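Parcel of snacks from abroad – do I owe anything, and can I repost it?

Sumaiya Pramanik
Posted Thursday, May 22, 2025

My aunt sends food parcels and I'd like to pass part of one on to my cousin in Barura. I don't want to buy a new carton if I can help it. Cardboard and tape as they are now:
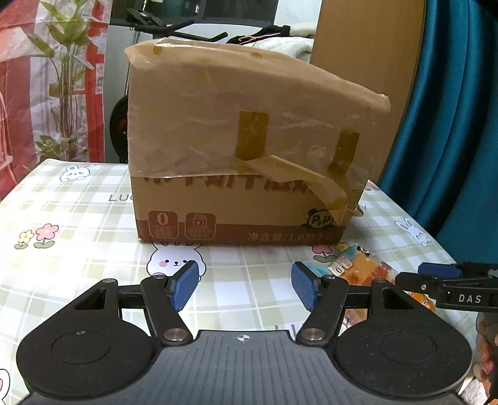
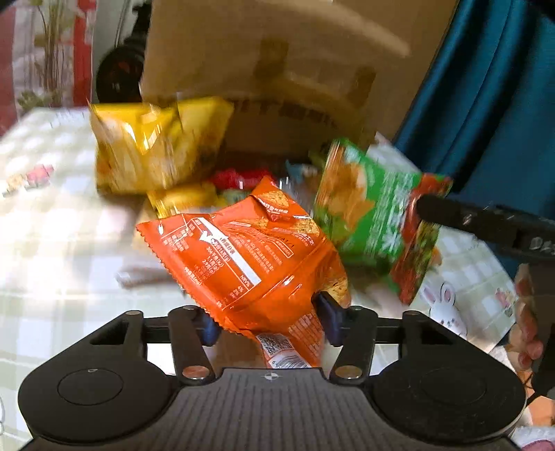 The courier has also sent me a card asking for a handling fee of 3 pounds. Is that normal on a gift? And does the food need its own customs form when it goes out again?

Trokel73
The fee is normal if there was any duty or VAT to collect. If there wasn't, ring them and query it. I got mine back in June last year, after two calls.
You do need a new form. List each kind of food with its weight and value – "snacks" on its own gets held up.

Damasceno
just buy a new box

trollimetti_196
Old cartons are fine if the corners are still stiff. Cover every old label and barcode on the outside, or the sorting machine may read the wrong one. Check the use-by dates too, as mine took five weeks.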